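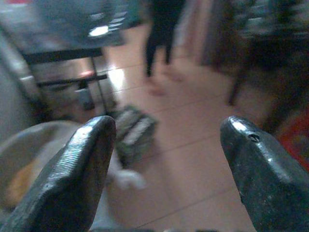 Why drop blurred wrist frames at all, a reader at the Zavala site asked after the August release, when the fingers stay sharp in every one of them? The fingers are the problem. They move with the camera, so a whole-image sharpness score gets most of its edge energy from the finger ridges and passes frames in which the floor behind is a smear.

Vincombe 7 changes the test. The perception node now applies a static gripper mask first and scores only what is left. Frames below threshold still go to the recorder, but they no longer reach the pose estimator. The planner holds its last valid estimate for up to 9 frames, then requests a slower wrist motion.

We replayed 418 logged reaches from Flallaris through both versions. The old filter let bad poses through on nine of them, all during fast wrist rotation. The new one rejected those poses and added a short pause to each reach.

Two notes for upgrading. The mask is tied to finger geometry - if you have changed fingertips, regenerate it with the Skinum mask tool before the first run. The threshold is also per camera now, and the old global setting is ignored with a warning in the log.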